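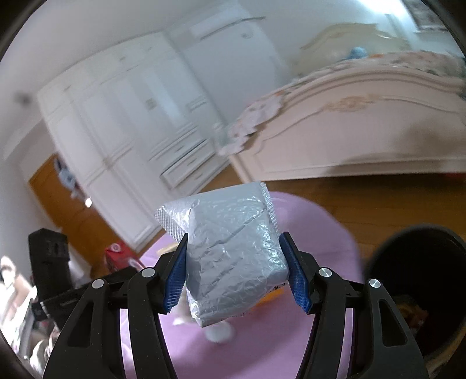 FOR IMMEDIATE RELEASE
2018-08-15

Can a machine tidy your bedroom yet? Fandalmont opens its chore trials to the public

PRUNHAM — I run a small company that works on robot hands, and the question I get at every cookout is the same one. When can I have one that picks up the bedroom? So this month we're going to let people come and see for themselves. Fandalmont is opening its household chore trials to visitors at our Prunham workshop, and we're putting our whole task list out in the open, including the long stretch of it that machines still do badly.

I'll give you the short answer first, because I know some of you have a deadline. Can a machine do household chores today? A few of them, slowly, if somebody sets things up nicely beforehand. Can it walk into a room it has never met and put everything where it belongs? No. I'd love to tell you something different, and I've been at this long enough to know I shouldn't.

What we've been doing

The project is called Erau. We started it to find out which ordinary jobs a simple two-fingered gripper can manage in a real home, with real clutter. Factories got their robots years ago, and those robots are great, but a factory hands them the same part in the same spot all day long. A bedroom floor is a different animal. You've got wrappers, packages, socks, toys, a charger cord that has wandered under the bed, and every bit of it bends or rolls or squashes in its own way.

So far the Erau list has 709 separate small tasks on it. A task might be "pick up a soft package from a rug" or "drop a tissue in the wastebasket" or "close a drawer that's sticking a little." We wrote them down by going through our own homes and being picky about it. My own bedroom supplied more entries than I'd like to admit in a press release.

For each task we ask two things. Can a person get it done with the gripper in hand, using only those two fingers? And if so, can a machine holding the same gripper do it with no help? The first question matters more than people expect. If I can't do a job with two fingers and my own perfectly good brain, then a smarter computer won't save us, and we need a better hand.

What works and what doesn't

Soft packages are coming along nicely. Anything in padded wrap gives a little when you squeeze it, and that's kind to a gripper, because you can be off by a bit and still get a hold. Boxes are fine too, as long as they're narrower than the hand opens. Dropping things into an open bin is about as close to solved as anything we have.

Then there's the other pile. Flat paper on a bare floor is miserable. So are coins. Making a bed is miles away — a bedspread is a huge floppy thing with no corners you can count on, and I've watched our machine grab one with great confidence and pull it straight onto the floor. Hanging up a shirt takes two hands, or one hand and a lot of patience, and we only have the one hand. Sorting is its own headache. A machine can lift a crumpled package without having the faintest idea whether it's trash or this morning's delivery. You'd know in half a second. It has to be taught, and it gets taught one dull case after another.

Of the full list, 29 tasks are ones I'd be happy to have the machine do in my own house while I'm in the next room. I'm proud of that number, and I also know how it looks next to the big one.

What about the shop floor?

We get asked that a lot by local businesses, so we gave it a try. Esteban, our second project, takes the same gripper into stockrooms and packing areas. The picture there is a bit brighter. Shelves stay put, the lights stay on, and the boss can decide that the tape always goes in the same bin. Even so, unpacking a mixed carton still trips us up, and a person beats our machine by a mile whenever the stock changes. If you own a store and you're wondering whether to hold off on hiring, please go ahead and hire.

Come take a look

The open sessions run through the end of August at the Prunham workshop. Each one lasts 2 hours and takes up to 9 visitors, which is as many as we can fit around the test area without somebody backing into the shelves. You can watch the machine work, and then you can pick up a gripper and try the same chores yourself. Kids are welcome and usually better at it than their parents (they don't overthink the squeeze).

Bring something from home if you like! We're always after new objects, and the stranger the better, within reason. Nothing alive, nothing sharp, nothing you'd cry over if it got dropped. If your item stumps the machine, it goes on the Erau list.

There's no charge, but we do need you to book a spot ahead of time through the Fandalmont front desk. Reporters are welcome at any session and can film whatever they want, failed grabs included.

About Fandalmont

Fandalmont designs and tests grippers for home and light commercial use. The company is based in Prunham, where it runs the Erau household trials and the Esteban stockroom trials.

Media contact: Press Desk, Fandalmont, Prunham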